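## 4. 현장에서 본 변화

솔직히 나는 Oltetport 급식 센터에 처음 갔을 때 사람들이 로봇 얘기를 꺼릴 줄 알았다. 웬걸, 묻기도 전에 다들 말이 쏟아졌다! 내가 인터뷰한 조리 보조원은 모두 네 명이고, 그중 두 명은 Lutar 도입 전부터 재료 분류를 맡아 왔다. 제일 먼저 나온 얘기는 손목이었다. 바구니에서 채소를 집어 그릇으로 옮기는 동작을 하루 종일 반복하던 때에는 퇴근하고 젓가락도 들기 싫었다고 한다(나도 하루 따라 해 보고 바로 이해했다).

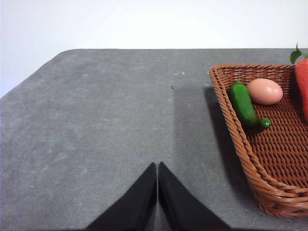

**그림 3.** 작업대와 바구니. 오이, 달걀, 빨간 피망이 담겨 있다.

그런데 손목이 편해진 만큼 다른 일이 생겼다. Corinne Sorensen은 이걸 "눈으로 하는 노동"이라고 불렀는데, 나는 이 표현이 꽤 마음에 든다. 재료를 직접 만지는 시간은 줄고, 로봇이 잘 집는지 지켜보다가 멈추면 다시 시작시키는 시간이 늘었다는 것이다. 35분짜리 작업 구간이 끝나면 눈이 뻑뻑하다는 말도 여러 번 들었다. 게다가 지켜보는 일은 업무 일지에 적을 칸이 없다! 예전 양식에는 옮긴 양만 쓰게 되어 있어서, 바쁘게 보낸 오전이 종이 위에서는 텅 비어 보인다. 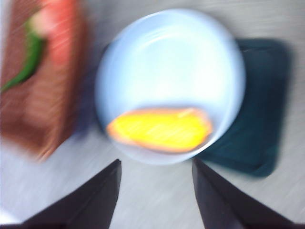
**그림 4.** 그릇에 놓인 길쭉한 노란색 재료와 그 옆의 갈색 용기.

일지 문제는 Flullthorpe 센터에서도 똑같이 나왔다. 다만 거기서는 Everett Dvorak이 양식 맨 아래에 손글씨로 '지켜봄' 칸을 그려 넣었고, 동료들이 그대로 따라 쓰고 있었다. 나는 이 칸을 보고 한참 웃다가 결국 분석 항목에 넣기로 했다. 감독 시간을 누가, 어떤 말로 기록하는지가 임금 이야기와 바로 이어지기 때문이다. 일요일 근무조는 인원이 적어 사정이 또 다른데, 그 부분은 5절에서 따로 다룬다.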